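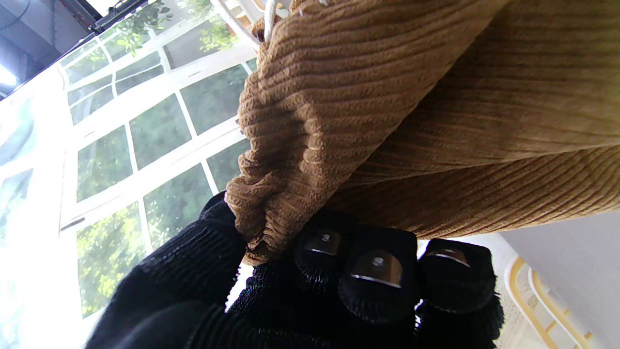
Wrist camera view, robot hand, gathering tan corduroy by the window.

Clerley cloth handling software: progress report for May
To: Armelle Gautier
From: Rosário Marinho
Copies: Timothée Langlois, Maëlys Collet

Hi Armelle,

You asked for something shorter than last time and with fewer plots, so I've left the plots in the project folder and I'll just tell you where we are!

The big news is that the grasp planner finally knows what a fold is. Up to April it treated cloth as a lumpy surface and went for whichever lump was tallest, which is how we ended up with so many grasps that caught one layer and let go of it on the lift. Timothée rewrote the scoring so it looks for a crease with enough material on both sides, then plans the approach from underneath with the thumb coming in across. We ran 686 grasps with the new version on the corduroy and the two cotton sheets. I'm really happy with how the corduroy is going. The sheets are still a pain (more on those below).

Corduroy has been a good teacher for the perception side too. The ribs run nice and parallel where the cloth is lying smooth, and they bend and crowd together where it's bunched up, so Maëlys has been using rib direction as a cheap clue to where the folds are. Her first try got confused by daylight. The ridges facing the window come out bright, the folds near the hand go dark, and the old code read every strong shadow as a crease. She now normalizes the brightness in small patches before looking for ribs, and false creases per run have dropped from 43 to 6 on our test set. We could have closed the blinds, but Oston want this working in a normal room and so do I.

The black glove is its own little headache for the software. Up close it soaks up most of the light, so the depth estimate gets holes in it right where the fingers meet the cloth. Timothée's fix is to track the metal plates on the fingertips instead, as they give a clear bright reflection, and fill in the rest of the finger from the hand model. It works well until the cloth or the knit covers part of a plate. Then the finger pose starts to drift, and the controller squeezes harder than it should. We've put a cap on grip force for now. I don't love it as a long-term answer, but it let us keep running.

Tooling: Faustine Lecomte joined us from the Petek team for part of the month and built us a replay viewer. You pick a run, scrub through the wrist video, and see the planner's choice and the force readings on the same timeline. I used to spend a whole morning lining those up by hand, so thank you for agreeing to lend her to us (and can we keep her a bit longer?).

What's not going well: the sheets. They have no ribs, so Maëlys's trick gives us nothing, and the planner falls back to the old lump scoring. We also lost 20 hours of machine time when the Mutard driver update broke our clock sync and all the timestamps were off. We've pinned the old driver version and the logs from before the update are fine.

For next month I'd like to get the finger tracking to admit when it's unsure, so the controller can slow down before it squeezes. Maëlys is starting on a learned crease detector for plain cloth, trained on the corduroy runs plus whatever sheet data we can label. Faustine's viewer should make the labeling much less miserable.

Spending is on plan. The one thing I need from you is a yes or no on the second graphics card, ideally before Maëlys starts training. The quote is in the folder next to the plots.

Talk soon,
Rosário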